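Pre-purchase inspection checklist, parcel scanning cell with two-arm robot
Site: Parnside
Completed by: Conceição Amaral
Reviewed by: Américo Meireles, Purchasing

Items marked OPEN must be closed before the order is released to Trorkska.

## 1. Work area

- [x] **Table and conveyor meet without a step.** Accepted.
- [x] **Scanning platform within reach of the left hand.** Accepted. The quote lists the platform and stand as one item; Purchasing asks for separate prices.

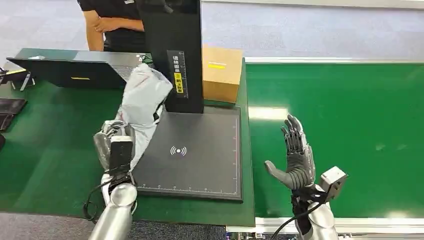
- [ ] **Cable runs at both wrists.** OPEN. Cable covers are not in the base price. Allow 3000 for guarding and covers together.
- [x] **Emergency stop tested from both sides.** Witnessed by E. Odoi.

## 2. Handling of soft packages

- [x] **Grip on plastic bags and mailers.** Accepted for planning purposes. Cartons are to be quoted as a separate option.
- [ ] **Spare fingers.** OPEN. The supplier offers a set at 1539. Two sets are recommended - one for each arm.

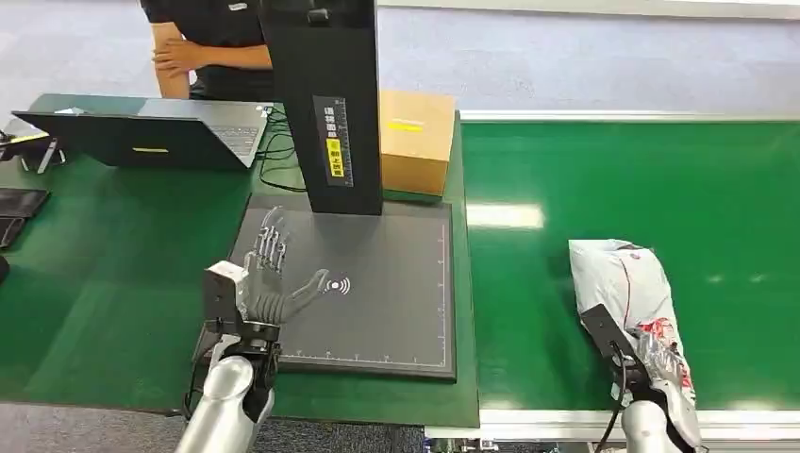 ## 3. Staff and access

- [ ] **Standing position behind the table.** OPEN. The position must be marked on the floor plan before the layout is approved.
- [x] **Operator can read the display while standing.** Accepted.
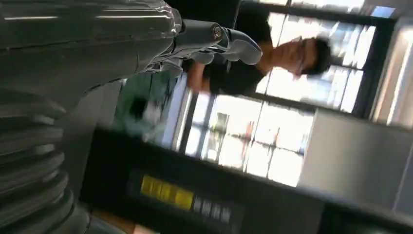
- [ ] **Daylight.** OPEN. Blinds are a building cost and shall not be charged to the equipment budget.
- [x] **Operator training.** Included for 11 staff. Further places are charged separately.

Next review: October, with T. Arruda attending for Facilities.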